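March
By Imogen Blackburn
3 min read

Household stock and the date on the packet

Most kitchens carry two kinds of dated goods: things that become unsafe and things that become weak. Dry yeast belongs to the second group. The cells die off slowly in storage, and a packet past its date will usually raise dough, only later and less evenly than the recipe expects.

In Prandville, where many homes keep a single cabinet for food and medicine, the two kinds share a shelf and get sorted by the same rule, or by no rule.
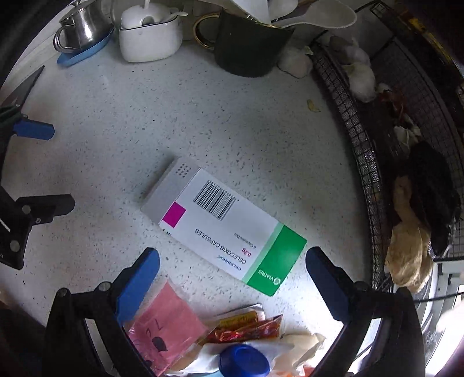 Storage conditions matter as much as the printed date. Heat and moisture do most of the damage. A cabinet over the stove is a poor choice for either kind of stock, and a bathroom is worse. Glenys Tindall kept a shelf log in her Jostgate kitchen for 16 weeks and found that the cabinet nearest the oven ran warm every evening until well after dinner.

Her method is simple. Each item is entered with its printed date and the date it was opened. Opened items move to the front. Medicines stay in their original boxes with the leaflet, on a separate shelf, and expired ones go back to the pharmacy. The log reached 151 lines before she began striking out entries.

Yeast can be tested at home. Stir a teaspoon into half a cup of warm water with a pinch of sugar and leave it for ten minutes. A thick foam means the yeast is usable. A thin ring of bubbles means a longer rise, or a new packet.

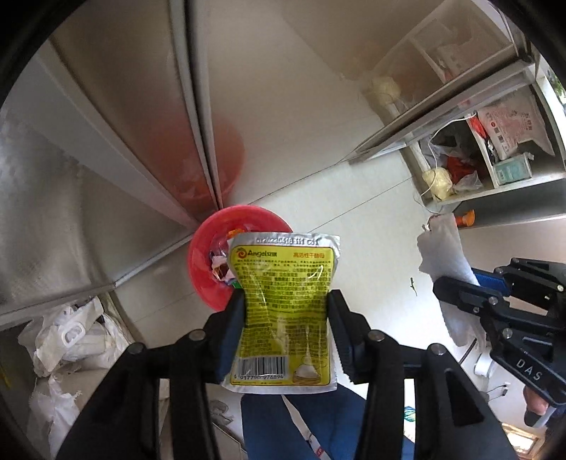
Beryl Staniforth skips the test and freezes everything in a screw-top jar the day she buys it. She has baked from the same jar for 2 years, she writes, and the only loaf that failed was one where she left out the salt and let it rise overnight.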